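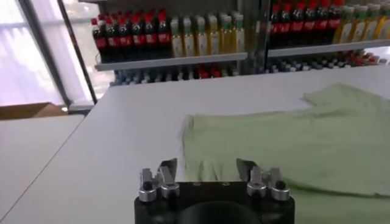
Unit 4: Teaching by demonstration, garment tasks

Course notes, F. Abbasi. Read before the December lab session.

4.1 Two ways to record a demonstration

In kinesthetic teaching the operator holds the arm and moves it through the task. Joint positions are read directly from the encoders, so there is no mapping error between the person and the robot. The drawback is that hands and sleeves get into the wrist camera view, and a policy trained on those images may come to depend on them.

In teleoperation the operator stands away from the arm and drives it through a leader device. The images stay clean, but the operator loses the sense of contact. With cloth this matters: a fingertip pressed too hard into the table and one that has just reached the fabric look nearly the same from the wrist.

The lab uses teleoperation for all garment work. The leader is the Raller handset, and logging runs at 24 frames per second.

4.2 The T-shirt task

Start condition: one T-shirt lying flat on the white table, wrinkles allowed. Goal: sleeves in, shirt folded once across the body, result lying inside the marked area.

A pale shirt on a white table is a hard case. The hem has low contrast, and the edge has to be found from shading and folds. Do not swap in a darker shirt to make recording easier. The training set must contain the hard case in proportion.

4.3 Recording procedure

Home the arm and open the gripper fully.
Lay out the shirt. Vary its position and angle between episodes.
Start the log, then wait one second before moving.
Approach the hem from above at low speed. Close only when both fingertips are at table height.
Finish with the gripper open and clear of the cloth, then stop the log.

Discard any episode with a pause longer than 6 seconds. Keep episodes in which a grasp slips and is corrected; label them "recovery".

4.4 How much data

The Leinonen baseline used in this course was trained on 300 episodes from a single operator. Adding a second operator raised the variety of grasp points but also made the action labels less consistent. Compare the two training curves in the Brallen folder before answering problem 2.

Problems

1. A logged episode has 1000 frames. Find its duration at the lab rate.
2. Explain why averaging two valid grasp points on one hem can give an invalid grasp.
3. State which signals you would add to the log to detect contact with the table.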